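Posted in: Robotics > School Clubs & Student Projects > Grippers

Gripper fingers won't meet evenly, how do I square them up?

Oduor Rashidi
I help with an after-school robotics club. Our project this term is a hand-held gripper tool with a camera on it, which the students use to record themselves putting small parts into a basket. We have 4 tools and up to 29 students, so they get passed around a lot. On one of them the left finger touches the part first and pushes it sideways before the right one gets there. We printed a new pair in June and it still does it. View from the tool's camera with the fingers open:

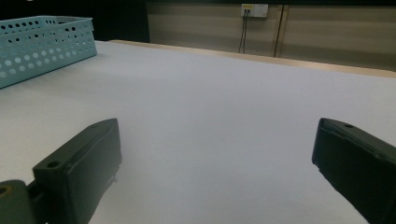

Fingers open over the white table, blue basket at back left.

The screws are tight. I would like to fix this before the students record their next batch. They have 400 clips so far and I don't want to throw any out. Is it the print or the linkage?

Panganiban
Probably the linkage. Take both fingers off and lay them back to back on something flat. If they match, the print is fine. Then close the tool slowly with no fingers on and watch the two mounts. If one starts moving before the other, there is play in a pivot or a gear is one tooth off. We had the gear problem on two of ours. Pull it apart, line up the teeth with both sides fully open, and put it back together. Takes ten minutes.

Don't crank the screws down hard on printed parts. Snug is enough.

flelach
could be the print. ours warped. reprint slower

Cluta713
I'd do what Panganiban said first. Also check that students aren't resting a thumb on one side when they squeeze. We put a strip of tape where the hand goes and that cleared up half our complaints. Keep the old clips, but write down which tool made them so you can sort them later.

Contact | Terms | © Zoltum Help Boards | Back to top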